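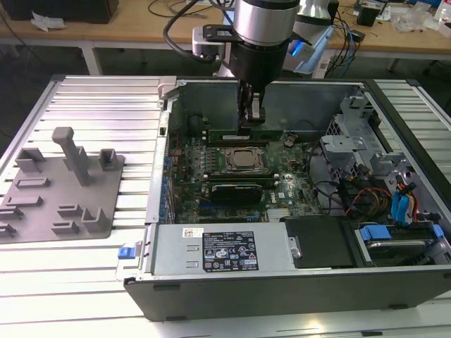
What Is Inside a Desktop Computer?

A desktop computer looks like a plain box from the outside. Take off the side panel and you find a lot of parts packed close together. Each part has its own job.

The motherboard

The biggest flat piece is the motherboard. It is a large circuit board, and it is often green. Thin metal lines called traces run across it. They work like roads, carrying electric signals from one part to another. The other parts plug into the motherboard or connect to it with cables.

The processor

The processor, or CPU, follows the instructions in a program. It sits in a square holder called a socket. A metal frame keeps it in place, and a metal lid on top helps spread the heat.

Memory

Memory is also called RAM. It comes on long, thin circuit boards that stand up in narrow slots. RAM holds the things the computer is using right now, such as a game or a page you are reading. When the power goes off, RAM forgets what it was holding.
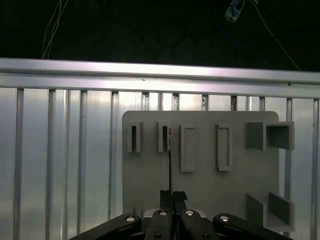
Slots are used a lot in computers. A slot has to be the right size and shape for the part that goes into it. Many memory boards have a small notch along the edge so they will only fit one way around. If a part does not slide in easily, stop and check it. Pushing harder can break it.

The power supply

The power supply is a metal box. It takes electricity from the wall and changes it into the kind the computer can use. Colored wires carry the power to the other parts. Never open a power supply, even if it is unplugged. 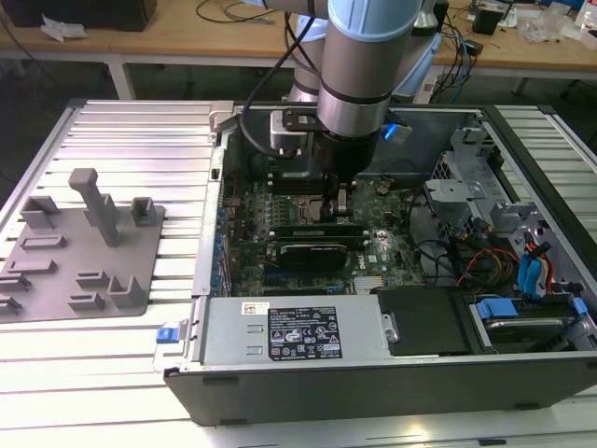 The hard drive

The hard drive stores your files, and it keeps them when the computer is turned off. It sits in a space called a bay. Some bays have plastic clips, so the drive can come out without a screwdriver. A flat data cable joins the drive to the motherboard.

Keeping cool

Working parts get warm. A heatsink is a piece of metal with thin fins that let heat escape into the air. Fans and small holes in the metal help air move through the case.

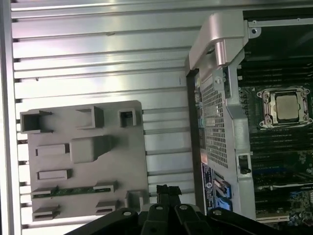 The processor in its square socket, with dark memory slots on both sides.

Always ask an adult before you open a computer. Shut it down and unplug it first.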